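Home | Course Outline | Week Notes | Workshop Safety | Contact

Week 4: Coolant, and why we fuss over it
Posted March 2025 by the Parkville evening course tutor

Welcome back, everyone, and thanks for staying on after the break last session when we ran over (my fault, I do love a radiator). These notes go over what we covered on coolant, with a bit extra for those of you who had to leave early.

Coolant is water, glycol and a small package of corrosion inhibitors. The glycol lowers the freezing point and raises the boiling point, but it's the inhibitors that wear out first, and a tester that only reads freezing point will tell you nothing at all about them! For the Skorkstead bench engine we mix 60 per cent demineralised water to concentrate making up the rest. Please don't use tap water, even if it tastes lovely at your place. Colour is a poor guide too, as makers dye their coolants however they please, so go by the specification in the handbook.

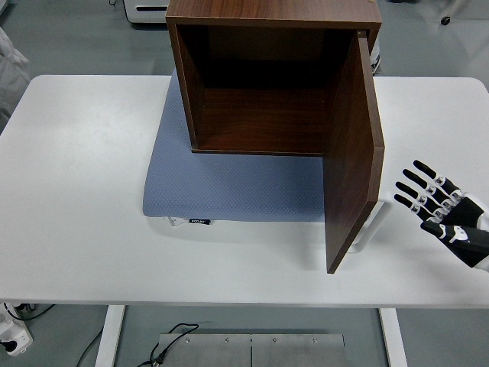
Draining and refilling

Let the engine go stone cold before you touch the cap, and have a tray under the drain tap that holds more than you think you'll need. Our engine takes 5 litres. Open the heater control fully, fill slowly, and squeeze the top hose now and then to coax the air along. The thermostat starts to open at 87 degrees, so keep it idling past that and watch for bubbles in the neck. Once it has cooled right down again, top up to the mark.

Reading for next time: the Pichler handout on water pumps, and the Trirkerura hose clamp sheet if you get a minute.

Last updated: week 4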